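Plindotby Webbing Strap 22

Strap by the meter and ready-sewn sets, for bags, covers and light harnesses

The Plindotby 22 is our most sold strap. It is 22 mm wide, woven from polyester, and comes in gray, black and sand. We started to make it for a bag maker who was tired of straps that become soft and fold in the buckle after one summer. The weave is tight on both faces, so it does not matter which side you put up.

You can order it on the roll or as a finished set. The set has the strap cut to length, the ends sealed with heat, and the buckles already threaded. For most customers the set is the easier choice. If you have your own sewing machine and your own buckles, take the roll - it is cheaper and you can cut as you like.

Details

Width: 22 mm
Material: polyester, dyed in the yarn
Roll length: 300 m
Weight of one full set: 237 g
Colors: gray, black, sand
Buckles in the set: black plastic, side release and slider
Washing: by hand or at 30 degrees, no dryer

About the gray color. Many people ask if it is a warm or a cold gray. It is in the middle, a little closer to cold. On a light shirt you see it clearly, on a dark jacket it is quiet. Screens show colors in different ways, so please ask for a sample before you order a large quantity. We send samples of up to three colors in one letter, free of charge.

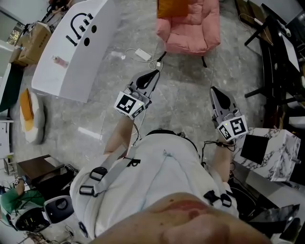
Gray strap with black buckles over a white short-sleeved shirt.

How to adjust the length

Put the strap on loose and stand straight. Pull the free end through the slider until the strap lies flat on the shoulder, then stop. You should be able to put two fingers under it. Many people pull too hard the first time and after one hour they feel it in the neck. When the length is good, fold the free end back and fix it with the small elastic loop from the bag.

For sewing we recommend a strong polyester thread and a needle size 100. Sew a box with a cross inside, and go over the first line two times.

Please note: this strap is not made for climbing, lifting or any work at height.

Orders and delivery

The smallest order for sets is one piece. For your own color or a woven name, the smallest order is 1,000 meters and the production starts again in February. Rolls leave our store in Pritilby by normal post. Orders that come before 11:00 go out the same day.

Questions about sewing and samples: Olaia Olmedo
Large orders and own colors: Dionysis Triantafyllou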